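Housekeeping Equipment, Unit 4: Parts and Care of the Suction Unit

Before you take anything apart, switch off at the wall and pull the plug. Work on a clear table with a light-colored surface. Small clips and seals are easy to lose on a dark one.

For this course we treat the machine as four sections: the hose, the collar, the clear housing and the filter. Learn the names, because the inspection sheet uses them. The Madum and the Oberholzer come apart in the same order. The Stikevetti has its filter on the outside, so do that one last.

Start at the hose. Run your hand along it and feel for flat spots and splits. Then check the collar, where most leaks start. It should sit square, with no gap on either side. Ribs are there for grip, so turn by the ribs and keep your fingers off the clear plastic.

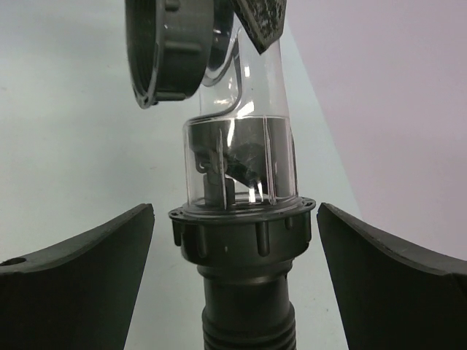
Clear plastic scratches easily. Wash it in lukewarm water with a drop of dish soap and a soft cloth. No scouring pads, no bleach, no dishwasher. Leave it upside down on a towel overnight. A housing that goes back damp will clog with dust the next time it is used.

Look over any inside parts through the wall before you open the chamber. Lint caught behind them can usually be brushed out dry.

Filters are logged by hours of use. Rinse at 300 hours and replace at 964. The Cloretti filter can't be rinsed and is only replaced.

For next class: fill in the inspection sheet for one machine, both sides. Sheets from the June section used the old part names, so don't copy from those.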